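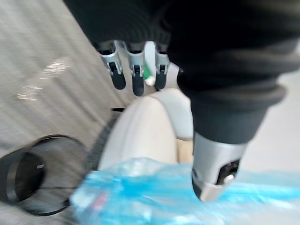 Silver fingers with black tips, a ribbed knit cover, and the blue bag underneath.

Bulteck two-armed tidying robot: our review after four months

We took the Bulteck on lease in January for the visitor lounges at our Grestholm site, and I've been meaning to write it up ever since. I run the day cleaning team, 15 of us, and I should say straight away that I'm a convert. I wanted to like it and I do, more than I expected!

What we bought it for is dull work. People sit in the lounges between meetings, have a drink of water and leave the bottle on the side table. Somebody then walks the building with a bag, bends over every table, picks up, bends again for whatever has gone on the floor, and moves on. It's bad for backs and it breaks up the day. We look after about 2,000 square metres, so that's a lot of walking for a few bottles.

The robot works much as we do. It has two arms with proper fingered hands, so it can keep the bag in one and pick up with the other, and it will work down low as well as at table height. 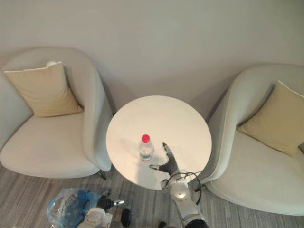
Our low round tables were the bit I worried about most. They sit tight between two tub chairs, the tops are pale and slippery, and a nearly empty bottle goes over if you so much as breathe on it. The Bulteck comes in slowly from the front and keeps its arms clear of the upholstery. If a bottle does tip, it can still get hold of it lying down, and I've watched it do this plenty of times with a cup of tea in my hand (sorry, boss).

It's slow. A person would do a table in the time it takes the arm to make up its mind. But it's slow in the afternoon lull when the lounges are quiet, and meanwhile my team are doing the kitchens and the glass, which visitors do notice.

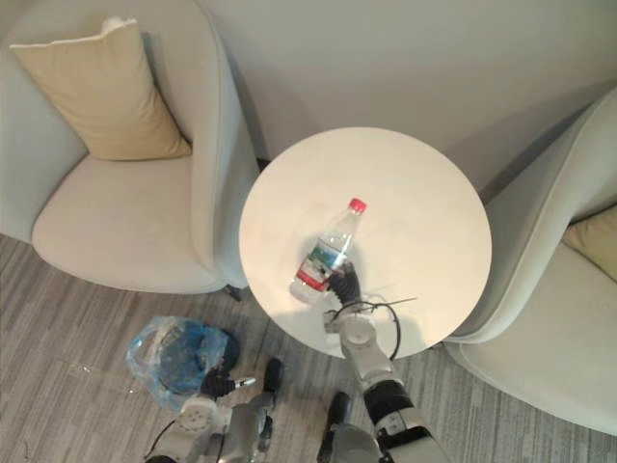

One hand on the bottle, the other on the bag.

What changed for the team

The jobs first, as everyone asks. We had that put in writing before the lease was signed and we still have the same 15 people. The collecting round has gone from the rota, and in its place there's a robot shift: one person sets it up, hangs the bag, keeps half an eye on it and sorts the bag afterwards. We rotate it. A couple of the older hands wanted nothing to do with it at first, and one of them is now the best we've got at showing it a new room.

That training matters, by the way. Juntunen, who supplied ours, gave us two mornings on site and it was time well spent. Ask for the second morning even if they say you only need one. Our sister site at Drenadholm skipped it and spent weeks ringing us up.

There are niggles. The bags are the weak point: thin film creases up and the hand sometimes has to have another go at it, so buy a stiffer sort. The cable by the wrist loops out further than I'd like over a small table, and I'd love to see it tucked in on the next model. And the knit covers on the hands pick up fluff like nobody's business. Get spares and put them through the wash.

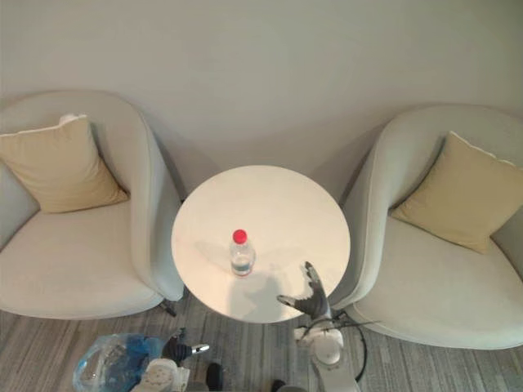

Cost and whether I'd have it again

We pay £2,165 a month including servicing, which is serious money for a small team, and if you've only got one lounge I'd say carry on with a bag and a pair of gloves. For a spread-out building like ours it has been worth it. Fewer sore backs, a rota that people don't grumble over, and afternoons that belong to proper cleaning again. We've renewed, and I've put in for a second one for the top floor.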